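Desk against the wall or facing the room?
Posted by Lorena Escobar, 07/02/2022

Right, settle something for me. We moved into the new place just before Christmas and I've finally got a room with a door on it, after two years of doing payroll off the end of the ironing board (only a slight exaggeration). The room is small, long and thin, window at one end, door at the other. I work from home four days a week and I'm on calls for maybe half of that.

At the moment I've got the table shoved hard up against the long wall, so I sit with my nose to the plaster and my back to the door. My sister came over, took one look and said I'd go mad within a month. Her theory is that you should always face into the room. My theory is that if I face into the room I'll be looking at the laundry rack all day!

So - wall or room? And if wall, do you leave it bare or put things up? Colour suggestions welcome too, I've got half a tin of Vilela left over from the hallway (it's a sort of greeny grey, nicer than it sounds) and I'm itching to use it.

bluegum_dave
Wall. Every time. I've had mine that way for eight years and I get twice as much done as I did when I could see out. The trick is to leave it alone. No calendar, no corkboard, no inspirational rubbish. You look up, there's nothing to look at, you look back down again and finish the spreadsheet.

tilly_m
Couldn't disagree more, sorry Dave. I tried it for one winter and felt like I'd been sent to the corner. Having my back to the door was the worst of it, the kids would come in without me hearing and I'd jump out of my skin. Turned the desk round at Easter and it was a different room. You lose some floor space, but who's doing cartwheels in their study?

Constanza Zapata
I'm with Dave on the wall, and against him on the paint. Mine is plain white and on a bright day it's murder. I get the glare coming straight back at me and by three o'clock I've got a headache sitting behind one eye. I went and bought a Roltik blind thinking the window was the problem, and it helped a bit, but the wall is still the wall. If I had my time again I'd go for a mid tone, flat finish, nothing with any sheen. Your greeny grey sounds just about perfect.

The other thing with white is that it shows every mark. Chair backs, elbows, the time I flung a pen. I've been at mine with sugar soap more often than I'd like to admit, and all I've managed is to spread the marks around a bit and take the shine off in patches.
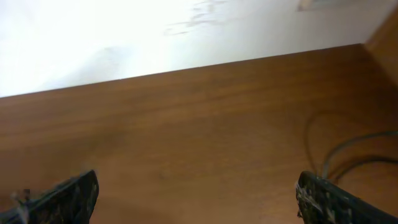
tilly_m reckons you can get away with white if you go up to a proper washable paint, and that she's wiped texta off hers with a damp cloth. Maybe so, but I've had "washable" promised to me before and I've still got the ghost of a toddler's handprint in the hall to prove it. I'd sooner start with a darker colour.

Oh, and Lorena, leave a gap between the table and the wall! Two fingers is plenty. If it's jammed up tight you can't get a cord down the back and the timber rubs on the paint every time you lean on it.

tilly_m
For the record it was ONE streak of texta and it came off. I never said it'd survive a toddler.

bluegum_dave
Glare's a fair point, I'll give you that one. My room faces south so I've never had to think about it. Still say the desk belongs on the wall.

parkside_ron
Has anyone asked which way the window faces? You want the window beside you. In front and you squint, behind and you're a silhouette on every call. In a long skinny room with the window at one end, the desk on the long wall gives you exactly that, so Lorena's probably got it right already, whatever her sister thinks. Get a cheap mirror and stick it where you can see the door in it, and that's Tilly's problem sorted as well.

Lorena Escobar
Ron, window's on my left and I'm right-handed, which I'm told is the way you want it. Hadn't thought of a mirror! There's one wrapped in a blanket in the garage that was going to the op shop.

Constanza, I'm now looking at my own white wall in a whole new light (ha) and yes, it does glare, I'd just put it down to being tired. I think the Vilela is going up. How far would half a tin go, do you reckon? The long wall only.

parkside_ron
Depends what the tin was. If it's a four litre one you've got two litres, which should do one long wall twice over if it isn't too tall. Wash it down first and let it dry properly, overnight if it's humid. Don't just paint the bit you can see above the desk, either. I did that in 2009 and then we moved the desk.

tilly_m
Ron!!

Constanza Zapata
Do a test patch down low and look at it morning and evening before you commit. The greeny greys can go quite blue at night under a warm white globe, or mine did on the sample card anyway. And pull the table right out while you're at it, you'll never reach over it.

bluegum_dave
You'll be back here in six months with a corkboard up. Mark my words.

Lorena Escobar
I already own the corkboard, Dave. It's going behind the door where you can't see it. Painting Saturday if the rain holds off, and my sister's been told to bring a roller.

Contact the moderators | Copyright remains with individual posters | Back to top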